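Daylight and Desk Surfaces in the Surstead Study Room
Melquiades Ayala
Project report, second year, Interior Environments

Background

The study room on the top floor of the Fitzgerald building has windows along one side and is used from early morning until the evening. Students have complained of tired eyes and of having to move seats in the afternoon. My project looked at how evenly daylight reaches the desks and whether a simple change to the blinds would help.

Method

I took readings with a borrowed Pimum light meter at 18 points, all at desk height, at 9 am, noon and 3 pm. The ceiling lights were off each time. Readings were taken over two weeks in September. I also asked the students using the room to fill in a short form on comfort, and 60 of them did so.

Results

On clear days the desks nearest the windows reached 3000 lux at noon. At the back wall the figure never went above 400 lux. Cloudy days gave a much smaller gap between front and back. The 3 pm readings were the least steady, as the sun comes round to that side of the building and passing cloud changed the numbers while I was writing them down. 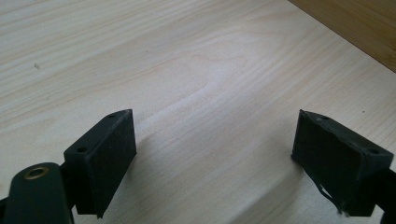

Glare was the most common complaint on the forms, ahead of low light at the back. A light meter held flat on a desk does not measure this well, because it records the light arriving and says nothing about what bounces back towards the reader. Pale wood adds to the problem. On a blond tabletop in bright light, the middle can look almost white and the grain is hard to make out, while a honey-brown wood next to it stays easy to look at. White paper on a washed-out surface like that gives the eye very little contrast to work with.

I then tried the Fururden slatted blinds at a half-closed angle for three days. The window desks became more comfortable, but the back row got darker and two students there asked for the lights to be switched on.

Limits

The meter was not recalibrated before use. I had no way to measure reflected light, and I did not take any winter readings - these would probably show a different pattern, with a lower sun reaching further into the room.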